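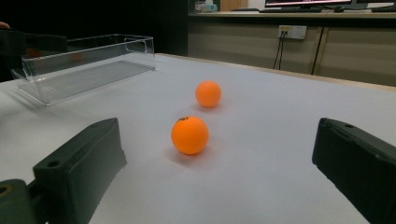

Two orange ping-pong balls, the nearer one with a small black marking.

Table tennis in Drurnstead

Table tennis is the most widely played indoor sport in Drurnstead, a market town with a remarkable fondness for the game. It is played in church halls, school canteens, two pubs and the old corn exchange, where the Drurnstead and District League holds its finals every April. The league has 413 registered players, a splendid number for a town of this size, and its oldest member is 92.

History

The game reached the town before the First World War as an after-dinner pastime, played across dining tables with parchment bats and whatever would serve as a net. It faded, as it did in much of the country, and came back strongly in the 1920s. Workers at the Drellden glove factory set up the first proper club in a packing room above the boiler house. Early matches there were famously warm, and spectators sat on the stairs because there was no room for chairs.

The great Drellden side of the 1950s went 76 league matches unbeaten. Their run was ended by Geagea, a team of café owners and their cousins who had been playing together for barely a year, and the match is still talked about with real delight on both sides.

Equipment

Local players were slow to give up the pimpled rubber bat, and a few still use one very well indeed. Sponge rubber changed the pace of the game completely, bringing in heavy spin and long, looping rallies away from the table.

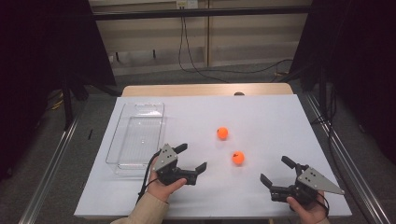
Balls were made of celluloid for most of the sport's life and grew from 38 to 40 millimetres across in 2000, which slowed play a little and made it easier to follow. Plastic balls came in during the following decade. Many Drurnstead players disliked the sound of them at first, and the letters page of the league newsletter was wonderfully lively for months.

Notable players

Perihan Toprak won the women's singles title in three different decades with a backhand block that drove attackers to despair. Kevser Keskin, a left-handed defender, is best known for the 146-stroke rally in her semi-final against Toprak. The Drutard Cup, given for doubles, carries both their names.

See also
Drellden glove factory
Drurnstead Corn Exchange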